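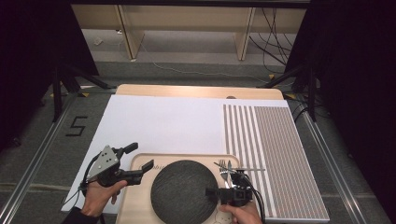 Javelach Round Serving Plate with Tray

Home > Kitchen & Table > Serving > Javelach

A good big plate earns its place in a kitchen. It comes out for cheese on a Sunday evening, for birthday biscuits, for the cold bits and pieces that make up supper when it's too warm to cook, and in between it simply sits on the table looking nice. The Javelach is our favourite of the lot, and we've been selling it long enough now to have heard from a great many people who feel the same way (thank you for all the letters, we do read them!).

It comes as a pair: a large round plate in dark grey, and a wooden tray that it sits down into. The plate has a slight texture to it, a little like slate, and pale food looks wonderful against it. Goat's cheese, pears, shortbread, a heap of new potatoes with butter. The tray gives you something comfortable to hold when you're carrying it all through to the garden, and it keeps the plate from sliding about while everybody reaches across for the last of the olives.

The plate lifts straight out, so you can use the two separately if you like. Several of our customers keep the plate for cheese and use the tray by itself for the teapot and cups, and we think that's a lovely idea.

Serving ideas

For a cheese board, take everything out of the fridge a good hour before you want to eat. Put the soft cheeses down first, well apart, then the hard ones, and fill in the gaps with grapes, crackers and a small pot of chutney. The plate will happily feed 8 as a starter, or 16 if it's one of several things on the table and nobody has skipped lunch.

It can also go in the fridge for half an hour beforehand, without the tray, and then it keeps sliced melon and cold meats pleasantly cool at an outdoor lunch.

Looking after it

Wash the plate by hand in warm soapy water and dry it with a soft cloth. Beetroot and berries are best wiped up fairly promptly. Please don't put it in the oven or over a flame.

The tray should never be left to soak. A wipe with a damp cloth is plenty, and then stand it on its edge to dry. Twice a year or so, when it starts to look a bit thirsty, rub in a little food-safe oil, leave it overnight and buff off whatever is left in the morning. We use the Kovia board oil, sold separately, and one tin goes on for ages.

What's in the box

1 round plate, dark grey
1 wooden tray
2 felt pads for storing
Care leaflet

Delivery and returns

Orders leave our Irkent shop within 2 working days. Everything is wrapped in paper and packed in a double box, but if something does arrive chipped, send us a quick note with your order number and we'll put a new one in the post. Unused items can come back to us in their original box.

Gift wrapping is available at the checkout, and you're welcome to add a handwritten card. May and the early summer are our busiest time for wedding presents, so do leave us a few extra days then if you can.

You might also like

Kovia board oil
Nguyen cheese knives
Javelach small dipping bowls

Page last updated July 5, 2018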